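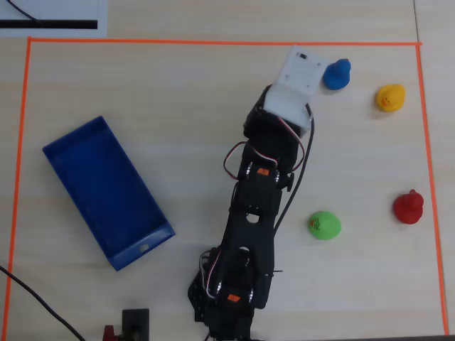 데스피나 터나세의 말로는, 시연 수집에서 제일 어려운 부분은 로봇을 움직이는 일도 학습을 돌리는 일도 아니고 쉰 번째 오리를 첫 번째 오리와 같은 마음으로 집는 일이라고 한다. 이 장은 대체로 그 말에 붙이는 긴 각주다.

4장. 시연 데이터 수집

적용 범위: Sandu 탁상용 팔, Clorano 기록 프로그램, Urkurside 작업대 구성
선행 작업: 팔 조립, 서보 식별 번호 지정, 영점 보정

앞 장의 보정을 건너뛰고 여기로 온 분은 돌아가시기 바랍니다. 보정하지 않은 팔로도 기록은 아주 잘 됩니다. 파일도 멀쩡하게 생성됩니다. 학습까지 마친 정책이 허공을 정성껏 집는 모습을 볼 때까지는 아무 경고도 나오지 않습니다.

기본 과제

이 설명서에서 쓰는 기본 과제는 '오리를 트레이에 담기'입니다. 작업자가 조종용 팔을 손으로 움직이면 작업용 팔이 따라 움직이고, Clorano가 관절 각도와 카메라 영상을 함께 저장합니다. 시작부터 마침까지의 기록 하나를 에피소드라고 부릅니다. 고무 오리를 고른 데에 깊은 뜻은 없습니다. 떨어뜨려도 깨지지 않고, 색이 분명하고, 집는 방향에 따라 난이도가 달라집니다. 다른 물체를 써도 되지만 처음 한 세트는 오리로 하십시오. 문의를 받는 쪽에서도 증상을 비교할 대상이 필요합니다.

작업대 준비

1. 상판을 닦고 말립니다. 테이프 자국이 남은 상판은 새 테이프를 붙이기 전에 자국부터 지웁니다. 옛 경계와 새 경계가 같이 보이면 사람은 새것을 따르고 모델은 마음에 드는 쪽을 따릅니다.

2. 팔의 받침을 작업대 가장자리에 고정합니다. 고정한 뒤 받침을 손으로 밀어 보십시오. 조금이라도 움직이면 다시 조입니다.

3. 주황색 테이프로 작업 영역을 표시합니다. 팔을 끝까지 뻗어 닿는 곳보다 안쪽으로 잡습니다. 팔이 완전히 펴진 자세에서는 집게의 방향을 바꿀 여유가 거의 없어서, 가장 먼 구석의 오리가 그날의 분위기를 결정하게 됩니다.

4. 트레이를 영역의 한쪽에 놓습니다. 경계와 나란히 맞출 필요는 없습니다. 오히려 가끔 비스듬히 돌려놓는 편을 권합니다. 정리벽이 있는 작업자가 트레이를 매번 반듯하게 놓으면, 반듯한 트레이만 알아보는 모델이 나옵니다.

5. 오리를 나머지 쪽에 흩어 놓습니다. 색마다 지정석을 만들지 마십시오.

6. 전원 케이블과 통신 케이블을 정리합니다. 팔에 붙은 서보 선은 관절이 접힐 때 당겨지지 않을 만큼 느슨해야 하고, 집게에 걸리지 않을 만큼은 얌전해야 합니다. 두 조건 사이의 간격은 생각보다 좁습니다. 관절을 하나씩 끝까지 돌려 보며 확인합니다.

주의: 선 정리는 반드시 전원을 끈 상태에서 합니다. 팔은 전원이 꺼지면 힘이 빠져 주저앉습니다. 한 손으로 윗부분을 받치고 스위치를 내리십시오. 받치지 않으면 팔이 알아서 가장 비싼 부품 쪽으로 넘어집니다.

카메라와 조명

7. 고정 카메라를 작업 영역 전체가 들어오게 설치합니다. 영역의 윗변과 양쪽 옆변이 화면에 다 보여야 합니다. 아랫변은 받침에 가려도 괜찮습니다.

8. 자동 노출과 자동 화이트밸런스를 끕니다. 켜 두면 검은 팔이 지나갈 때마다 화면이 밝아졌다 어두워졌다 하고, 모델은 그 깜박임을 몹시 의미 있는 신호로 받아들입니다.

9. Clorano의 '장면 확인' 탭에서 기준 영상을 한 장 저장합니다. 이후 세션을 시작할 때마다 기준 영상을 겹쳐 보고 카메라가 돌아가지 않았는지 확인합니다.

참고: 창가에 작업대를 둔 경우 오후 4시 이후의 기록은 따로 표시해 두십시오. 해가 낮아지면 오리마다 긴 그림자가 하나씩 생깁니다. 11월에 모은 첫 세트에서는 초록 오리보다 초록 오리의 그림자를 더 열심히 집으러 가는 정책이 나왔습니다. 해당 정책은 내부에서 한동안 인기가 있었으나 배포하지 않았습니다.

에피소드 기록

10. 조종용 팔과 작업용 팔을 대기 자세로 맞춥니다. 두 팔의 자세가 많이 다르면 연결하는 순간 작업용 팔이 급하게 따라붙습니다. 얼굴과 커피를 영역 밖으로 치우십시오.

11. '연결'을 누르고 조종용 팔을 천천히 움직여 봅니다. 작업용 팔이 한 박자 늦게 따라오면 정상입니다. 두 박자 늦으면 통신 케이블을 확인합니다.

12. 과제 이름을 입력합니다. 세트 안에서는 글자 하나도 바꾸지 않습니다. '오리 담기', '오리담기', '오리 담기 진짜'는 프로그램에게 서로 다른 세 가지 과제입니다.

13. '기록'을 누르고 신호음이 난 뒤에 움직이기 시작합니다. 신호음 전의 동작은 저장되지 않으므로, 성급한 작업자의 에피소드는 팔이 이미 오리 위에 떠 있는 채로 시작합니다.

14. 오리로 다가가고, 집게를 벌리고, 내려가서 집습니다. 속도는 일정하게 유지합니다. 망설이면 망설임도 저장됩니다. 집게를 오리 위에 세워 둔 채 어느 쪽부터 집을지 고민한 기록이 쌓이면, 모델도 오리 위에서 멈춰 서서 고민하는 법을 익힙니다. 고민의 결론까지는 익히지 못합니다.
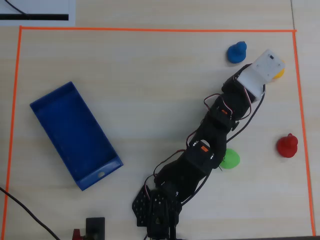 15. 집은 오리를 트레이 위로 옮기고, 바닥 가까이 내린 다음 놓습니다. 높은 데서 떨어뜨려도 들어가기는 하지만 튕겨 나오는 오리의 궤적은 가르칠 만한 것이 못 됩니다.

16. 같은 방법으로 남은 오리를 모두 옮깁니다. 순서는 에피소드마다 바꿉니다. 가까운 것부터, 먼 것부터, 내키는 대로 모두 허용됩니다. 다만 시작한 뒤에 순서를 고쳐 생각하는 것은 허용되지 않습니다.

17. 마지막 오리를 놓으면 팔을 대기 자세로 되돌리고 '마침'을 누릅니다. 팔을 공중에 둔 채 끝내지 마십시오.

18. 결과를 '성공', '실패', '버림' 가운데 하나로 표시합니다.

결과 표시에 관하여

'성공'은 모든 오리가 트레이 안에 있고 팔이 대기 자세로 돌아온 경우입니다. 오리가 누워 있어도 성공입니다. 트레이 벽에 걸터앉은 오리는 성공이 아닙니다. 이 점에 관해 이미 여러 통의 항의를 받았으며 답변은 그대로입니다.

'실패'는 과제를 끝내지 못했으나 기록 자체는 온전한 경우입니다. 한 번 놓쳤다가 다시 집어 끝낸 에피소드는 실패가 아니라 성공이며, 꽤 귀한 축에 듭니다. 놓친 뒤에 어떻게 하는지는 놓쳐 본 기록에서만 배울 수 있습니다. 일부러 놓칠 필요까지는 없습니다. 충분히 자주 일어납니다.

'버림'은 손이 영역 안으로 들어왔거나, 카메라가 움직였거나, 선이 빠졌거나, 누군가 작업대에 기댄 경우입니다. 버린 에피소드의 번호는 다시 쓰이지 않습니다. 번호에 빈칸이 있는 세트는 정상이고, 빈칸이 하나도 없는 세트는 저희가 한 번 더 들여다봅니다.

배치 바꾸기

같은 배치로 연달아 기록하지 마십시오. 에피소드가 끝날 때마다 오리를 꺼내 다시 흩어 놓습니다. 사람이 무작위로 놓는다고 놓은 배치는 서로 놀랄 만큼 닮아 있으므로 Zodum 배치표를 쓰는 편이 낫습니다. Zodum은 Clorano에 딸린 작은 도구로, 실행하면 오리의 위치와 트레이의 각도를 화면에 그려 줍니다. 가끔 불편한 배치를 내놓습니다. 오리를 경계선에 바짝 붙이거나, 한 마리를 팔 바로 옆에 두어 집게가 옹색하게 꺾이도록 만듭니다. 그런 배치를 건너뛰는 버튼은 요청이 많았으나 넣지 않았습니다.

팔이나 집게가 오리를 가리는 순간이 있어도 그대로 진행합니다. 위에서 내려다보는 카메라 하나로는 피하기 어렵습니다. 가려짐이 과제 내내 이어지는 배치라면 카메라를 옮기지 말고 두 번째 카메라를 더하십시오. 카메라를 옮기면 그 시점부터 새 세트입니다.

얼마나 모아야 하는가

가장 많이 받는 질문이고 가장 마음에 들지 않는 답을 드리는 질문입니다. 기본 과제의 경우 첫 학습은 에피소드 49개로 시작해도 됩니다. 그 정도면 팔이 오리 쪽으로 가기는 합니다. 집는지는 별개의 문제입니다. 저희가 Urkurside 작업대에서 모은 기본 세트는 버림을 뺀 에피소드가 2,397개이며, 한 세트에는 최대 3,000개까지 담을 수 있습니다. 한도에 가까워지면 Clorano가 노란 알림을 띄웁니다. 알림을 끄는 설정은 있고, 한도를 없애는 설정은 없습니다.

개수를 늘리기 전에 이미 모은 것을 재생해 보십시오. 빠르게 돌려 보면 습관이 보입니다. 늘 왼쪽으로 크게 돌아 들어간다든지, 놓기 직전에 손목을 한 번 턴다든지 하는 것들입니다. 작업자는 대부분 자기 영상인 줄 알아보지 못합니다.

작업자 교대

주의: 한 사람이 쉬지 않고 오래 기록하지 마십시오. 손목이 먼저 지치고, 지친 손목은 집게를 덜 벌립니다. 오리를 옆으로 밀어내는 에피소드가 연달아 나오면 교대할 때가 된 것입니다.

교대할 때는 세션을 닫고 새 작업자 이름으로 다시 엽니다. 앞사람 이름으로 이어서 기록하면 나중에 두 사람의 버릇을 나눌 방법이 없습니다. 두 사람의 우정도 조금 상합니다.

자주 나타나는 증상

증상: 집게가 오리를 잡은 뒤 조금씩 벌어진다.
조치: 집게 서보의 온도를 확인합니다. 표시가 빨간색이면 팔을 대기 자세로 내리고 식을 때까지 기다립니다. 조종 손잡이를 더 세게 쥐어도 집게의 힘은 늘지 않습니다.

증상: 작업용 팔의 한 관절만 따라오지 않는다.
조치: 전원을 끄고 그 관절 앞뒤의 서보 선을 다시 꽂습니다. 해결되지 않으면 식별 번호가 겹치지 않았는지 봅니다.

증상: 재생할 때 영상과 관절 값이 어긋난다.
조치: 기록용 컴퓨터에서 다른 프로그램을 모두 닫습니다. 음악 재생기도 다른 프로그램에 속합니다. 어긋난 에피소드는 버림으로 바꿉니다.

증상: 학습한 정책이 빈 트레이에서 오리를 꺼내려 한다.
조치: 오리를 꺼내 다시 흩어 놓는 동작까지 기록하지 않았는지 확인합니다. '마침'을 누르기 전에 정리를 시작하는 분이 의외로 많습니다.

세션 마치기

19. 팔을 대기 자세로 내리고 '연결 해제'를 누릅니다.

20. '세트 검사'를 실행합니다. 빠진 영상이나 길이가 이상한 에피소드가 목록으로 나옵니다. 목록이 길면 오늘 처리하고, 아주 길면 카메라 케이블부터 의심합니다.

21. 세트를 다른 저장 장치에 복사합니다. 복사가 끝난 것을 확인한 다음에 기록용 컴퓨터를 끕니다.

22. 팔의 윗부분을 받치고 전원을 내립니다. 오리는 상자에 넣어 보관하고, 트레이와 테이프는 다음 세션까지 그대로 둡니다.

학습 실행과 정책 평가는 다음 장에서 다룹니다. 평가에도 같은 오리를 쓰므로 잃어버리지 않도록 하십시오.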